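Mevenden Deep Parts Bin, Large: Review
By Innes Laing
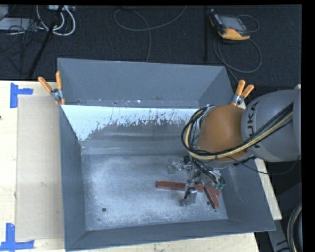 Gray metal bin on a pale wooden tabletop. Scuffing on the narrow ledge of the far wall.

Mevenden sells the Deep Parts Bin in two sizes, and I bought the large for sorting hardware and offcuts. It replaced a Kumach tray that had split at one corner. The test period was 6 weeks of daily use on a workbench, plus one Wednesday spent weighing things.

Capacity. The large bin weighs 1,354 grams empty on my kitchen scale. It took a full load of mixed bolts without any bowing in the walls that I could measure with a straightedge. Sloped sides cost some volume at the bottom compared with a square box, but small washers slide down to where fingers can get at them.

Finish. The coating holds up to plastic and cardboard. Steel fasteners mark it within days. I tried mineral spirits, then a mild abrasive pad. The spirits removed grease and left the marks alone; the pad made a dull patch larger than the original scratch. Leave it alone.

Noise. Loud. Dropping a handful of M8 nuts from elbow height is unpleasant in a small room. A 2 mm cork sheet cut to the floor of the bin fixes most of it. Colette Vidal, who shares the shop, uses a Skukel rubber liner in hers. It is quieter still, but it holds dust and has to come out for cleaning.

Edges. The upper rim was smooth on mine. One underside corner had a burr that I took off with four strokes of a file — check before setting it on a finished surface.

The Espinoza equivalent is lighter and stacks, which this does not. For loads that stay in one place I would still take the Mevenden. For anything carried between rooms, the Espinoza.

Rating: 4 out of 5. One point off for the burr and the missing handles.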